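I've been recording demos by remote control this month, all in the simulated kitchen. The setup is simple. I hold a controller, the arm on the screen follows my hand, and the joint angles get saved as I go. So far I have 119 demos, and I threw out 17 of them for jerky starts.

Most of my trouble is at the island. The fruit bowl and the potted plant are close to the path I like to take, so I have to bring the wrist in high and slow. If I hurry, the model learns to hurry too.
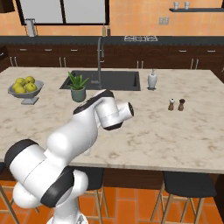
Stesby, August 2020

The end of the arm is a bare flange for these runs. I only want to teach the reach over the marble, and fingers can wait until the path looks clean. Elbow height matters more than I expected. When I let it sag, the replay drifts toward the bar stools.

I cut the controller gain to a little under half and my hand shakes less on the screen. Next I'll try reaching past the sink without touching the faucet. I'm saving those runs in a separate folder called Yensuk, eight to a batch.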